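Kitchen and Dining Room Safety Check - Malwood Guest House

Date of check: 30 September 2026
Checked against: house checklist, revision 3
Previous check: January

General remark before the items. The January sheet has a tick in every box and not a word in the comments column. I have never seen a building that earns that. I have marked items as OK only where I looked at the thing myself, and "not shown" where I was told it was fine.

1. Exits and walkways

1.1 Back door opens fully from inside without a key - OK
1.2 Path to back door clear - NO
Comment: Flattened boxes stacked beside the frame. I was told they go out every evening. The bottom ones had dust on them.
1.3 Exit sign lit - OK
1.4 Floor mats lie flat - NO
Comment: The mat by the sink curls at one corner. Tape has been tried before and the old glue is still on the tile. Replace the mat.

2. Fire

2.1 Extinguisher in place and in date - OK
2.2 Fire blanket within reach of the stove - NO
Comment: It hangs behind the stove, so you would have to lean over the flames to get it. Same hook as in January, when it was ticked.
2.3 Smoke alarm tested - OK, pressed the button myself
2.4 Hood filters cleaned - not shown
Comment: The log says monthly. All the entries are in the same pen and the same slant. Could be a tidy person. I would like to see the filters out next time.

3. Electrical

3.1 No damaged cords - NO
Comment: The toaster cord is nicked near the plug. Taken out of use while I was there.
3.2 Outlets near water have working test buttons - OK for the left one, the right one did not trip
Comment: Call an electrician. "It works if you press harder" is not an answer I can write down.
3.3 No power strips on the floor - OK

4. Dining tables

4.1 Tables stable when leaned on - OK
4.2 Tablecloths do not hang into the walkway - OK on the small tables, NO on the long one
Comment: The long cloth reaches far enough to catch a foot or a chair leg. The Kuvholm clips ordered for this are still in their bag. I doubt that clips are the cure anyway. A shorter cloth would be.
4.3 Items left out are back from the table edge - OK 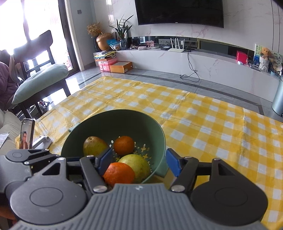
Item 4: checkered tablecloth, with fruit in a green colander bowl.

4.4 Fruit washed before it is put out - not shown
Comment: Everyone agreed that it is. There is no line for it on the morning prep sheet, so I have only the agreement. Add a line.

5. Food storage

5.1 Refrigerator at or below 35 degrees F - NO
Comment: The house sets its own limit at 35. The door display agreed with it. My thermometer on the middle shelf read 2 degrees higher. Displays tell you what the sensor thinks. Put a separate thermometer inside and write down that number.
5.2 Raw meat stored below ready-to-eat food - OK
5.3 Opened items dated - NO
Comment: Some are, some say "Tues" with no date. That could be any week.
5.4 Dry goods off the floor - OK, Skelby shelving is sound and fixed to the wall

6. Hot water and burns

6.1 Warning label at the urn - OK
6.2 Urn tap does not drip - OK
6.3 Oven mitts without holes - NO
Comment: One pair worn through at the thumb. Throw them out today. They were back on the hook when I left.

7. First aid

7.1 Kit present and marked - OK
7.2 Contents match list - NO
Comment: No burn gel. Plenty of triangular bandages, as always.

Actions

Before the next breakfast service: 1.2, 3.1, 6.3
Within 2 weeks: 1.4, 2.2, 3.2, 4.2, 5.1, 7.2
Before the next check: 2.4, 4.4, 5.3

Budget note: up to 200 dollars should cover the mat, mitts, thermometer and gel. The electrician is separate. I have seen the Lindqvist quote for a full "safety upgrade package" and would not sign it - most of what it lists is already on the wall and working.

Send receipts and photos for closed items. A tick alone will be left open.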